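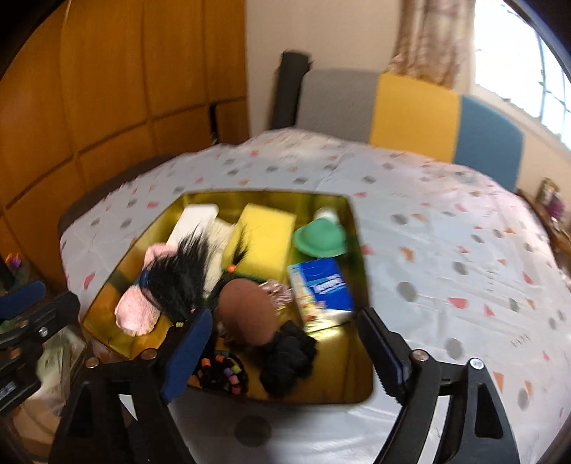
Can I replace a broken door mirror with a used one from a salvage yard?

Most door mirrors swap over fine, as long as the used one comes off the same model, the same side, and a car with the same options as yours. You need a few hand tools and a free afternoon.

I did mine in September after a delivery van clipped my Tenov outside the post office in Plarnent and kept right on going. The dealer wanted more for a new mirror than I paid for my last set of tires, so off I went to Mac Suibhne, the self-service yard out past the rail crossing. The mirror cost me 38 dollars, it was already the right color (pure luck!), and I had it on the car before supper.

Before you go

Figure out exactly what you have. Mirrors look alike from ten feet away and then you get home and the plug doesn't fit. Check whether yours is manual or power, whether it's heated (there's usually a little wavy-line symbol on the glass), whether it folds with a motor, and whether there's a turn signal in it. Some have a blind spot light or a camera too. Write it all down, along with the year and the trim level.

If you can, pull your own door trim first and count the pins in the connector. Mine had seven. I took a picture of the plug on my phone and I was so glad I did, because the first Tenov I found in the yard had a plug with three pins and no heat. I would have bought that one.

Also call ahead and ask if they have your model in. Lots of yards keep a list online, but the list at mine was weeks behind, and the guy on the phone just walked out and looked.

What to bring

A small socket set with an extension. Mine took a 10 mm for the mirror nuts
A Phillips screwdriver and a Torx set
Plastic trim tools (I have a cheap Grerkel set and they've held up fine)
Gloves, closed shoes, a flashlight
A rag to stuff into the door, I'll get to that
A zip bag for screws and clips
Water, if it's warm out

Leave the power tools at home unless you know the yard allows them. Some do, some don't.

Taking the mirror off the donor car

Look the mirror over before you touch a single screw. Fold it in and out. Wiggle the housing. Look at the glass from the side for cracks and for dark creeping spots around the border. A scratched cap is no big deal if your own cap is good, as the caps usually unclip and you can swap them.

1. Open the door and find the small triangle of plastic on the inside, right where the mirror mounts. On my car it pops straight off. Start at the top with a trim tool and go slow, the clips get brittle with age.

2. See if you can reach the plug from there. On some cars you can. On the Tenov you can't, so the whole door panel has to come off - two screws behind the pull handle, one behind the inside latch, then clips all the way around the bottom and sides.

3. Once the clips let go, lift the panel straight up off the window ledge. There will still be a latch cable and the window switch wiring attached. In the yard I just let the panel hang on those for a minute while I got the mirror plug loose, but on your own car please unhook them properly.

4. Unplug the mirror. There's a tab to squeeze. Don't pull on the wires, cut wires mean splicing later and you do not want to be splicing in a door.

5. Stuff the rag into the opening below the mirror nuts. I learned this from Malachy Ó Riain, who ran the evening repair class I took, and who once fished for a nut inside a door with a magnet for 40 minutes in front of all of us.

6. Hold the mirror from outside with one hand and take off the nuts with the other. There were three on mine. The last one comes off and the mirror gets heavy all of a sudden, so keep that outside hand where it is.

7. Feed the wire out gently, and bag up the nuts. I grabbed a handful of spare panel clips as well. I paid for those too, a couple of bucks.

Ask about returns at the counter. Mac Suibhne gave me 13 days for an exchange on electrical parts, no cash back, and they marked the mirror with a paint pen. Keep the receipt in the car.

Putting it on your own car

Park somewhere level with room to open the door all the way. Turn the car off and take the key out. If your door has a side airbag or an airbag sensor in it, stop and read what the repair manual says about disconnecting the battery before you unplug anything.

Taking the old mirror off is the same job all over again, only now you've had practice. With the panel hanging loose, plug in the used mirror before you bolt it down and try everything. Up, down, left, right, heat, fold, signal. The heat takes a few minutes to feel with your fingertips, so be patient with it.

If it all works, switch off, feed the wire through, and check that the foam gasket is sitting flat between the mirror and the door. Mine had a tear so I used the one from my old mirror. Start all the nuts by hand and then snug them up evenly. They don't need to be gorilla tight, the studs can strip.

Refit the panel by hooking the top over the window ledge first, then push the clips in with the heel of your hand. Latch cable and window switch go back on before that, and yes, I forgot the switch the first time and had to pull it all off again.

If something doesn't work

Glass doesn't move at all: check the plug again and then the mirror fuse.
Moves one way only: could be a tired motor in the used mirror. Exchange it.
Wind noise on the highway: the gasket or the little triangle isn't seated. I had a whistle at 67 miles an hour and nothing below it, and pressing the triangle in harder cured it.
Housing is the wrong color: swap your old cap over, or have a body shop spray it off the car.

I kept the broken mirror for the glass and the spare clips. It's on a shelf in the garage next to the old hubcaps.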